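From: Aldana Ojeda
To: dralbridge-menders list
Date: 1 July 2021
Subject: Re: [menders] Flannelette that pills – am I washing it wrong?

Ottar Tangen wrote:
> Two sets of winter pyjamas from the Dindon sale and both have gone
> bobbly across the seat and elbows after 7 washes. Warm cycle, line
> dried, nothing fancy. Is it me or the cloth? And is there any point
> trying to save them, or do I cut them up for rags?

Ottar, it's mostly the cloth! Flannelette is brushed to raise the nap, so there are always short fibres sitting up ready to tangle, and the cheaper stuff seems to use shorter ones to begin with. I've had a set from the Durán mill shop go five winters and still look respectable, and another from a discount bin that looked like a sick sheep by August.

That said, you can slow it down. Turn everything inside out, do the buttons up, go to a cold wash, and for heaven's sake keep them away from the towels (towels are murder on anything brushed). I use half the powder it says on the box and skip the softener altogether. If your machine lets you drop the spin, drop it.

For the bobbles you've already got, don't cut them up yet. Lay the leg flat on the ironing board, pull it taut with one hand and go over it with a fabric shaver in little circles – lightly, lightly! I got overconfident once and went straight through a knee. Bautista swears by a disposable razor but I reckon he has steadier hands than I do. If the seat's gone thin, patch it from the inside with an old pillowcase, cut on the same grain, and run a few rows of plain stitching over the lot. It won't be pretty but you're only wearing them to put the bins out.

Oh, and Domingo asked about the short-sleeve pattern. It's the Drosbridge one, view B, and the collar instructions are completely back to front. Stitch the facing before you turn the collar, whatever step 11 says. I've pencilled my changes on the sheet and can scan it if anyone's keen.

A small floral on white is still my favourite for a pyjama top, and there's one in the second of these.

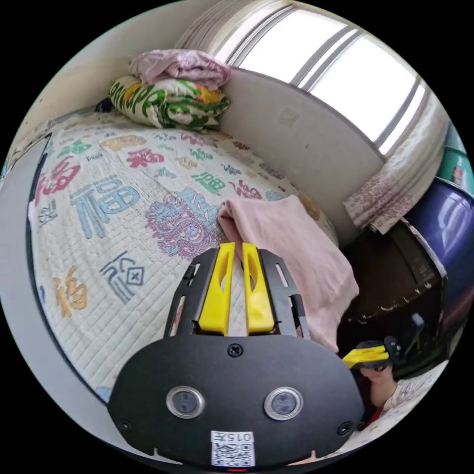
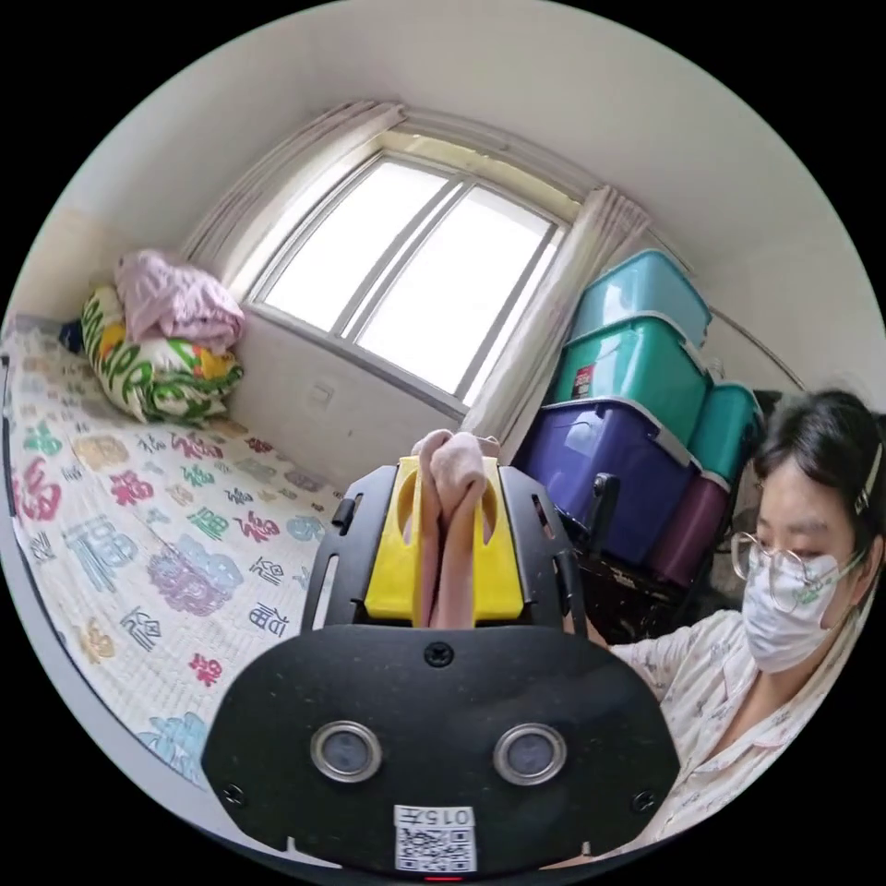
If you do end up making a new pair, Ottar, wash the yardage before you cut. Hot, once, then cold forever after. I lost a good 60 mm off a trouser leg by being impatient, and had to add a cuff in a completely different colour. Leandro, do you still have my pinking shears? No rush, but I've got a heap of raw seams waiting.

Cheers,
Aldana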